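Home | Timetable | Handouts | Reading | Lab safety

Robot Learning for Disassembly
Handout 2: Learning to take computers apart from demonstrations
Jul 14, 2021. By the course tutor, Landeg robotics teaching group

Where we got to

Last time we finished with behaviour cloning in its plainest form: record somebody doing the task, store what the robot saw next to what it was told to do, and fit a policy that maps one to the other. Lovely idea, and it works surprisingly well on short tasks. Today we take it somewhere much less comfortable, the inside of a desktop computer, and I think it's one of the best test problems going.

Why computers?

Old desktops arrive at a recycling site in every state you can imagine. The makes differ, the cables have been routed by whoever last had the lid off, and parts go missing. A scripted robot wants to be told where everything is. We can't tell it, so it has to look. There is also a nice mixture of skills in one machine: pulling a latch, sliding a drive out of its cage, easing a plug off a header, moving a cable that's in the way. Rigid parts and floppy parts, all within a hand's width of one another!

The Druver method

Druver is the method we follow for the rest of the block. Please read the Trillgate notes before the lab, as they give the full loss function and I'm only sketching it here.

1. Split each demonstration into stages. A stage ends when the gripper opens or closes. No hand labelling, just the gripper signal with a little smoothing. (If the signal chatters you'll get dozens of tiny stages. Raise the smoothing window and try again.)

2. Train one policy for all the stages, with the stage number as an extra input. Earlier work trained a separate policy per stage, and the joins between them were awful.

3. Predict a short run of actions instead of a single one. The robot carries out the first part of the run, looks again and predicts afresh. This smooths the motion a great deal and I still find it slightly magical.

4. Use two views. The wrist camera gives close detail around the fingertips, and the fixed camera gives the layout. Each goes through its own encoder and the features are joined before the action head.

On point 4, think about what each view is missing. Close to a latch, the wrist camera has the fingers and the part in the same picture, which is just what you want for the last bit of an approach. It knows very little about where the tray is. The fixed camera knows where the tray is and has a poor idea of depth at the fingertips. Look for the blue drive latch in both of the views that follow. 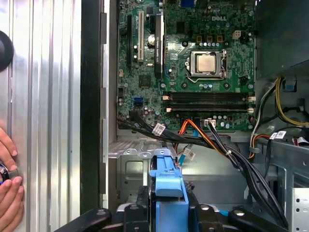
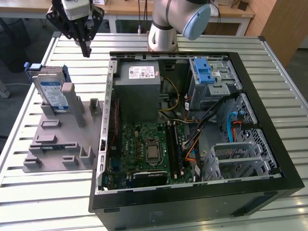
What the results say

The Britlow set has 1378 demonstrations, with 134 held back for testing. We keep those back by machine, so no computer in the test part turns up in training. Do the same in your own work. Splitting at random lets the policy see its test computers in advance and the numbers come out far too cheerful.

Three findings to take away:

- With the wrist view only, the policy does well once it's near the latch and gets lost on the way to the tray.
- With the fixed view only, it sets off in the right direction and then closes the fingers beside the latch.
- With both, most failures left over are to do with cables. A loop of wire lies across the part and the policy pushes straight into it.

That last one is wide open, and if anybody wants a project for November, it's a cracker. My own hunch is that we need more demonstrations of recovery, where the operator starts from a bad position and gets out of it. Tidy demonstrations teach tidy situations.

Before the lab

Replay 3 demonstrations of your choice and mark by eye where you think the stages end. Compare with what the splitter gives you. Bring the ones where you disagree, they make the best discussion.

Also work out, on paper, what happens to the predicted run of actions if a stage change falls in the middle of it. Should the robot finish the run or drop it?

Landeg robotics teaching group | Contact the course office | Back to top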